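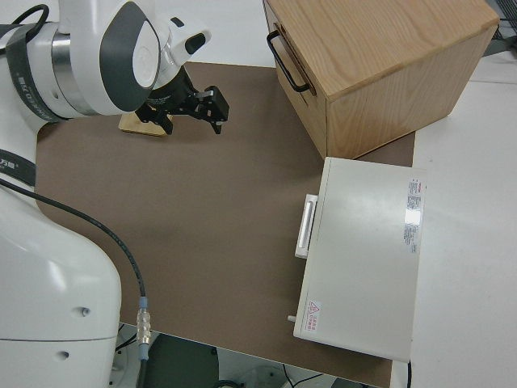 Bench tips: comparing two-finger grippers on kitchen items

Before fitting anything, check the payload figure with the finger pads and camera included. Siham Atallah lost a morning in May to a Warken wrist fault that was only a wrong tool mass left over from the last gripper.

Use the same test pieces for every gripper, in the same places. A mat helps. Put small tape corners under the edge so it can be lifted, wiped and put back.

Start with jaw opening. Measure between the pads, not between the bare fingers. The Florolik is sold as 80 mm and loses 4 mm once the pads are on. The Vutell pads are thinner but mark more easily. Clean both with a damp cloth and let them dry fully before the next run.

Cables: leave enough slack for a full wrist turn, then tie at the forearm. A tie too close to the gripper pulls on the plug. A loop that is too long will drag across the bench and knock cups.

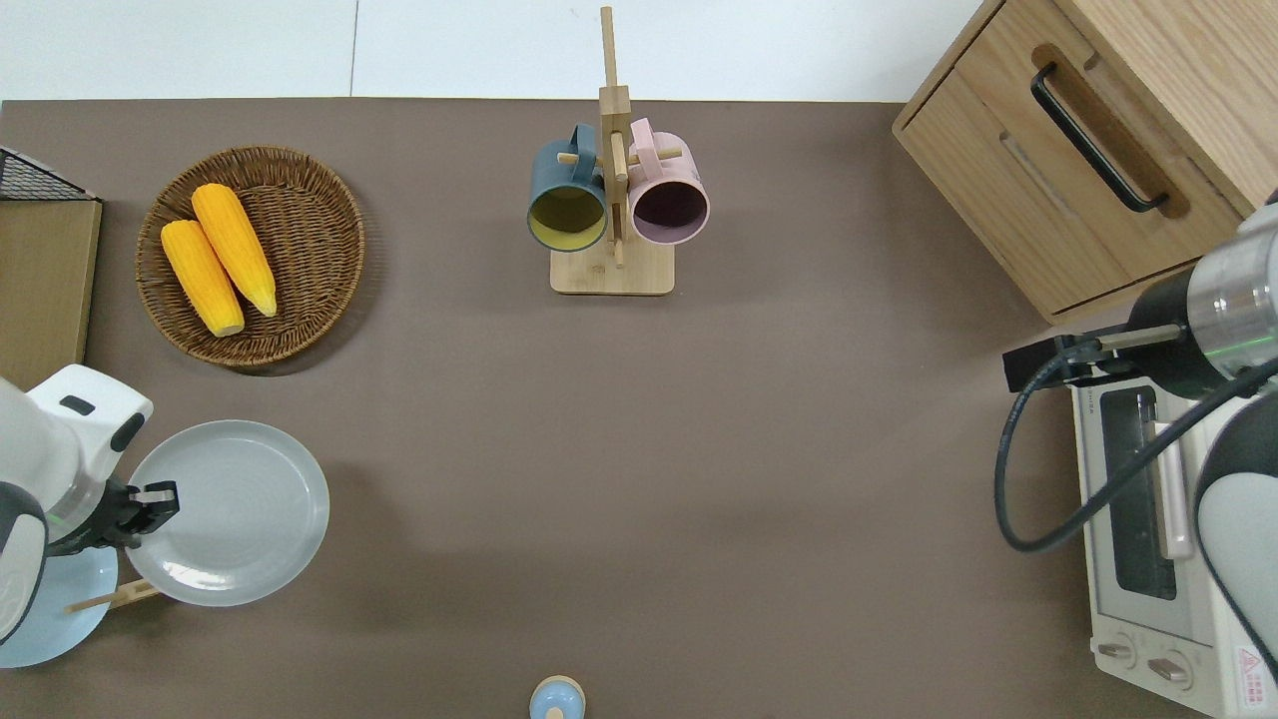
Plates are harder than they look. Approach along the rim with the fingers square to it, close at low speed, then raise the force in steps. Glazed rims slip sideways before they drop, so watch the wrist camera at the first lift. Do three lifts per setting and write down every slip, including the ones that recover.

Mugs: grip the handle for hanging and the wall for pouring. Do not average the two results.

Corn is a useful soft item. Set the force limit low and check for crushed kernels after each grasp.

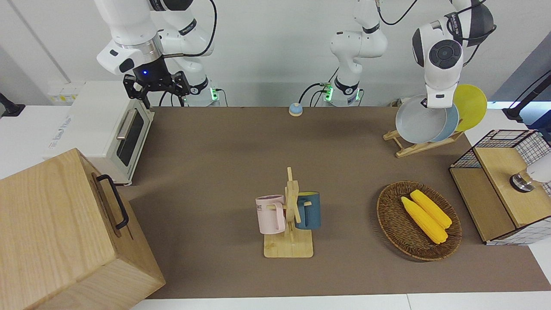

For rack work, teach the retreat first. Straight up, clear of the neighbouring plates, then back. Branislav Vlček's settings for the Sabbagh controller are in the blue folder; copy the slow profile and change only the closing force.

Refit the old pads before storing the gripper. New ones go flat if left closed.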